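Questions people ask me about The Vernell Letters

What is this book, anyway?
It's my history of a small political magazine called Vernell, which ran for 12 issues and made a lot of people angry. I'm Fahad Bangash, and I read every issue so you don't have to (though you should!).

Is it a biography of the editors?
Only a little. I'm more interested in the essays and the arguments they started, plus the feud with the rival paper, Zaidi.
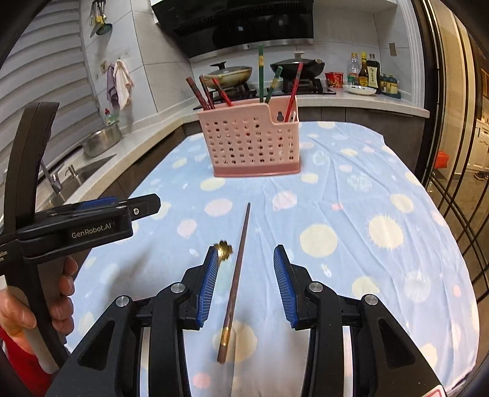
That feud gets two whole chapters, and I could have written five. The letters pages alone kept me busy all October.

How long is it?
The print edition runs to 624 pages, notes included. Sorry, I got carried away with the notes.

Where can I buy a copy?
Bamex printed 800, and they sell them by mail. A few bookstores have it too, so ask at the counter.

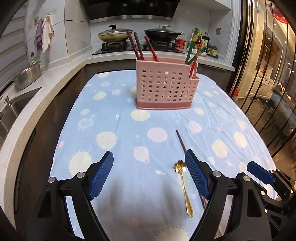 Do I need to know the politics of the period first?
Start with chapter one and you'll be fine, I explain the parties and the big names as they come up.

Will there be a second volume?
I've got 200 pages of a draft on Emirura, the magazine that came after. Give me time!

Last updated 2021-12-15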